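OK so we're three weeks into trying the Terklow teardown kit on our bench at Hullunstead and I have been boring everyone I know about it, so now it's your turn. Short thread on what it's like to use!

What it is: a set of gray holders, a gripper setup and a pile of ready-made routines for taking old office desktops apart with a UR arm. You bring the arm and the old PCs. We bring A LOT of old PCs - 288 in the back room as of Tuesday.
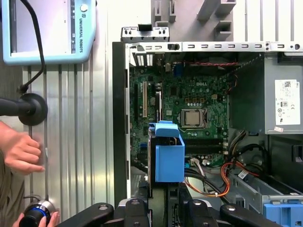 Drive caddies were the part I most wanted to see. They're a fiddly little job by hand and you do it over and over. The case goes on its side with the panel off, and the gripper holds the light-blue caddy upright over the Dell board, right by the memory slots. I love how much you can get at from that angle. Teach pendant stays within reach on the left, which suits me because I still nudge waypoints constantly.

The holders are my favorite bit of the kit. Everything gets a fixed spot, so the next routine knows where to go looking. Maximiliano Domínguez over at Gundolby told me he'd skip the routines and buy the holders alone, and I kind of get it.
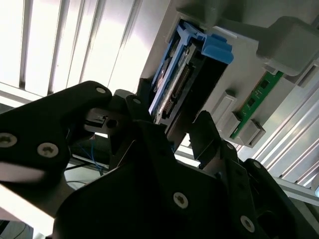 Setup took me one long afternoon, mostly spent on the manual. It's 70 pages and the calibration chapter is near the end (why??). Read that one first. Once I had, the rest went fast and I was grinning like a kid.

Gripes, to be fair: cables. Anything floppy is still a job for fingers, and the routine library is thin outside the common towers. There are 21 in there now and I'd happily take double. Vergara, who sell it here, say more are coming in May.
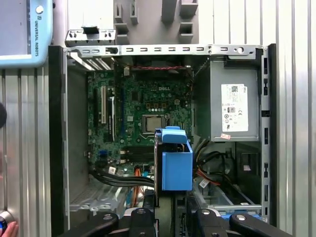
Price for the kit was 1,828 before shipping. Not pocket change for a small refurb shop, but I'd buy it again. Ask me stuff! I'm on the bench most of this week and will answer between towers.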